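Glossy dark board on a slatted aluminum table -- how to keep it from sliding and from glare?

Posted by Lesego Pretorius
Mar 16, 2026

Good day to all. I have a table made from aluminum slats, and on it I put a big board, dark brown, with a glossy surface which looks like marble. I use it for small wooden blocks. I sand them, I stack them, I compare them, and I like that the light wood is easy to see on the dark color.

I have two troubles. First, the board moves when I lean on it, because the slats are smooth. Second, the lamp makes a strong white spot in the middle and my eyes become tired. I already tried a bath towel under the board, but then it was not level and the small stacks were falling. I paid 85 for the board, so I do not want to glue it or drill it.

Does somebody have a similar table? I would be thankful for any advice, also about cleaning between the slats.

Themba Hendricks

Get a tablecloth. Problem solved.

Hermine Oberholzer

Hello Lesego. A tablecloth will make folds, and a block does not stand well on a fold, so I would not do this.

In our workshop at Matlala we have the same kind of table and also a dark brown surface with light veins. We put thin rubber strips across the slats, one near each end of the board and one in the middle. They must all have the same thickness, otherwise the board will rock. Please do not put the strips along the slats, they fall into the gaps when you lift the board. I made this mistake in August and was fishing them out with a ruler.
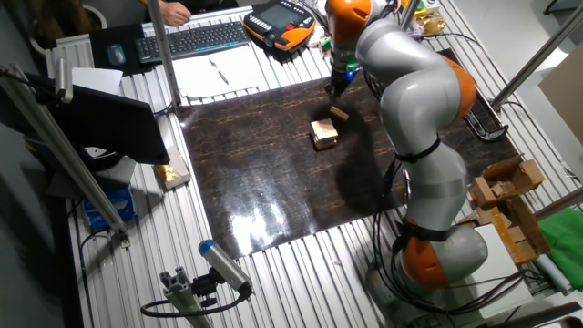
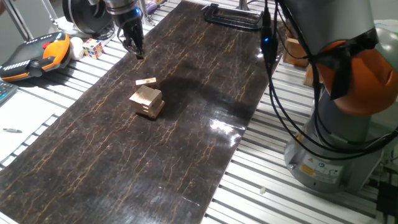 Can I use double-sided tape in place of the rubber strips?
It holds well, but after some months the glue becomes hard and it is a long work to scrape it from the aluminum. Take the rubber if you want to lift the board for cleaning.

For the glare, move the lamp to the side and a little lower, or hang a piece of white baking paper in front of it (not touching the bulb, of course). The bright spot will still be there, but it becomes softer. A matte film on the board is also possible. I bought one from Firnon and it was full of bubbles -- maybe my hands were guilty and not the film.

For the gaps, first a dry paintbrush, then the vacuum cleaner with the narrow nozzle. Sawdust comes out easily when it is dry. With a wet cloth you only press it deeper.

Keabetswe Du Plessis

I agree with Hermine about the strips. I want only to add that you should wipe the underside of the board before you lay it down. On mine there was fine dust from sanding, and with this dust even good rubber was slipping. Also check the table with a spirit level in both directions, mine was lower on one side and I was blaming the board for a long time.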